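Service Robotics, Course Handout 6
Notes to the demonstration at Nolte
2019-01-13
Prepared by Volker Hamann

Share 17 Comments 0

These notes are for the students who came on the visit and also for those who could not come. Please read them before the next exercise class, as the written task at the end depends on them. What I say about the Gavix software is from the talk of Marilou Dizon, who leads the manipulation group at Nolte and who was our host for the afternoon. Mistakes in it are mine.

1. Purpose of the visit

In the lectures we treated grasping mostly as a geometry problem. We had an object with a known model, a gripper with two fingers, and we searched for a pair of contact points. In the homework you solved this for a cube and for a cylinder. I wanted you to see what remains of this method when the objects are rubbish from a lunch break.

The task of the demonstration was clearing a table. Two arms work at one table, the used things go in a bin, and the dishes are to be kept. It sounds like a small task. Ms. Dizon told us that her group spent 30 weeks on it before they showed it to any visitor, and that a large part of this time went into things which can be pressed flat or torn.

2. How the system decides

The program runs in a loop. First the camera at the head takes a view of the table. Then every object receives a label and a score. The label says keep or discard. The score says how sure the system is that it can hold the object. The object with the best score is taken first, and after this the table is looked at again from the beginning. There is no complete plan for the whole table. One student asked why not, and the answer was that a moved object often moves its neighbor too, so the old plan is soon wrong.

The labels come from a network trained on 1,844 table views, collected by the group in their own kitchen and meeting rooms. Ms. Dizon was open about the weakness of this. The kitchen has always the same cups, and a cup of another shape may get a low score although it is easy to grasp.
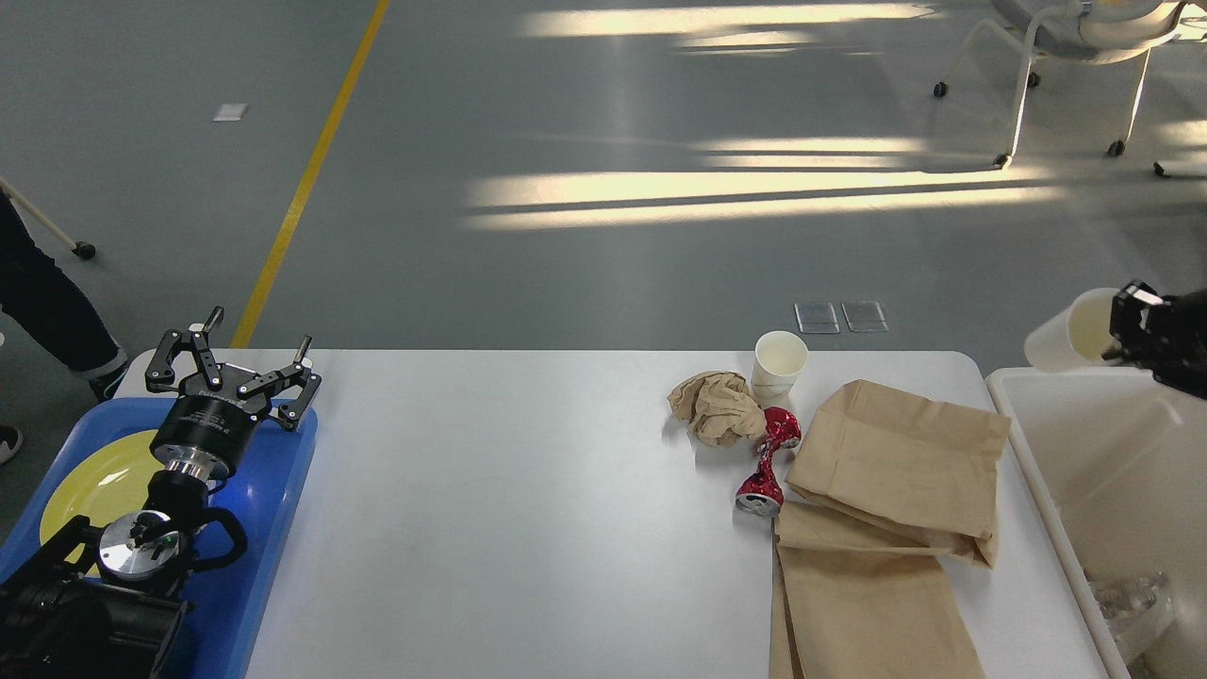
The grasp of a thin-walled object is the part where I ask for your full attention. In lecture 4 we used the friction cone and we required only that the force is large enough. For paper there is also an upper limit, and the two limits can come very near to each other. The white paper cup held over the bin is a good case to think about: the gripper has it tilted on its side, and at this angle the load on the fingers is different from the load on an upright cup. Compare it with the cup standing near the back edge of the table, where the table still carries the weight. Then take the red can, which is crushed and lies on its side. Our cylinder model from the homework says nothing useful about it. The model expects an axis and a radius, and a crushed can has neither in a clean form.

3. Flat things

A folded paper bag lying flat is harder than a can. The fingers need some height to close on, and a flat bag offers almost none. When two bags overlap there is a second question, if they are one object or two. Gavix handles this in a simple manner. It looks for a raised fold or edge, tries it, lifts a little, and checks again. If the lift fails, the score of the object is lowered and another one is chosen. So it can happen that flat things remain on the table to the end.

Ms. Dizon mentioned that they tested a suction cup from Brakine for this. On smooth card it held well, on creased paper the air came through. They went back to fingers.

4. Two arms

With two arms the work can be divided, but they must not meet. The group uses a simple rule: the table has a shared zone, and only one arm may enter it at one time. The other waits outside. It costs time, and you can read in the Cultenico report (on the course page) about methods where both arms plan together. For the exam you need only the simple rule, but you should be able to say what is its price.

5. Questions from the discussion

How many cycles were run without a person stepping in? The group counts a series of 1,000 grasps as one test. The results are not published yet, and I promised not to write them here. They will be presented in June.

What about liquid in the cups? The present system does not measure it. A cup is treated the same if full or empty. Several of you found this strange, and I agree that it is a good topic for a project.

Is the gripper force fixed? No, it is set for each label, but it does not change during the grasp.

6. Written task

Choose one object from the table which is not a cup. Describe in one page how you would grasp it with two fingers, which information you need from the camera, and how the system could notice that the grasp has failed. A drawing by hand is welcome. Please do not copy the force values from the lecture slides, they are for steel parts.

Solutions are handed in on paper at the start of the exercise class. Who was not on the visit may work together with somebody who was, with both names on the sheet.

This site uses cookies to remember your settings. Accept / Decline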